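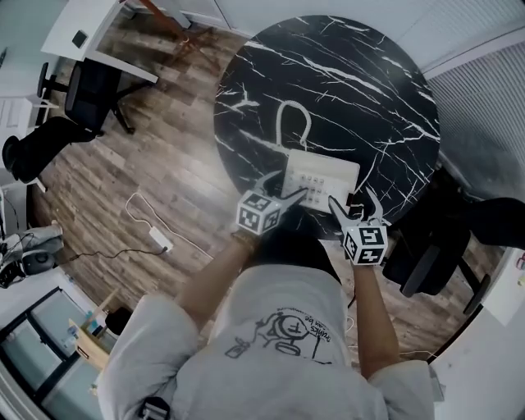
# Teléfono fijo de sobremesa Grullum, blanco

Terminal telefónico con cable para despacho, recepción o domicilio. Lo suministra Brarnness como equipo suelto o junto con la mesa redonda Alipour de tablero de mármol negro veteado. Referencia de catálogo: Grullum 29.

## Descripción general

Cuerpo de una pieza en tono blanco, con teclado de botones pequeños de color claro dispuestos en filas. El auricular descansa en horizontal sobre la parte superior del cuerpo y se une a la base mediante un cordón rizado, también blanco. La carcasa carece de aristas vivas en la zona de agarre.

El terminal se alimenta de la propia línea. No requiere pilas ni transformador para las funciones básicas de llamada.

## Datos técnicos

| Característica | Valor |
|---|---|
| Tipo | Fijo, con cable |
| Marcación | Tonos |
| Peso con auricular | Aproximadamente 700 g |
| Memorias de marcación | 20 |
| Niveles de volumen del timbre | 6 |
| Conexión de línea | RJ11 |
| Montaje | Sobremesa |
| Uso | Interior |

## Colocación

1. Apoyar el terminal sobre una superficie plana y seca. En mármol pulido, comprobar antes que la base esté limpia: el polvo fino reduce la adherencia de los apoyos.
2. Situar el cuerpo con el teclado orientado hacia el usuario y dejar libre el recorrido del cordón.
3. Conectar el cable de línea a la roseta sin cruzar zonas de paso.
4. Descolgar y verificar el tono.

Para cambiar el terminal de sitio, sujetar el cuerpo por ambos laterales con el auricular colgado. No tirar del cordón.

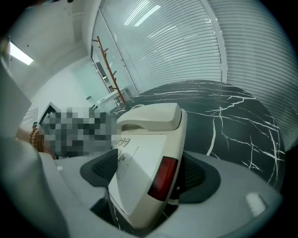 ## Panel frontal e indicador

Bajo el auricular se encuentra el teclado y, junto a este, un botón cuadrado con icono. La parte inferior del frontal incorpora un recuadro rebajado para etiqueta, apto para anotar la extensión. El indicador luminoso es una ventana rectangular translúcida de color rojo oscuro; parpadea con la llamada entrante.

## Limpieza

Paño de microfibra ligeramente humedecido en agua. No aplicar alcohol ni disolventes sobre la lente roja. Las teclas se repasan en seco con un pincel blando. El tablero Alipour se limpia por separado, con jabón neutro; los productos ácidos dañan el mármol.

## Suministro y repuestos

- Base y auricular
- Cordón rizado
- Cable de línea
- Etiqueta en blanco para el frontal

El cordón y el auricular se sirven también como recambio. Consultas técnicas: Jummai Onyeka, departamento de terminales de Brarnness. Pedidos de varias unidades: Krishnamoorthy Acharya.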